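**Gripper drops a scouring pad — better fingertips?**

I'm building a two-finger gripper at our shared shop, and I love this thing! It picks up blocks and cups all day. Scouring pads are another story: out of 40 tries it dropped 63 percent... no, sorry, 25 drops, so 63 if you round up.
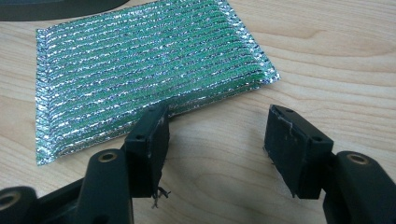 *posted by Wumpini Nyarko, 11/23/20*

The pad is the shiny green and silver kind, pretty slick. Jaws start wide open and I come in from the side. Ideas?

**Amerley Boateng**

Fun project! Check the loose threads under the left fingertip first. I'd put fresh rubber on both faces, then close slower — those ridges give you something to grab. Try 5 grabs before you change anything else.

**Giraldo**

bigger motor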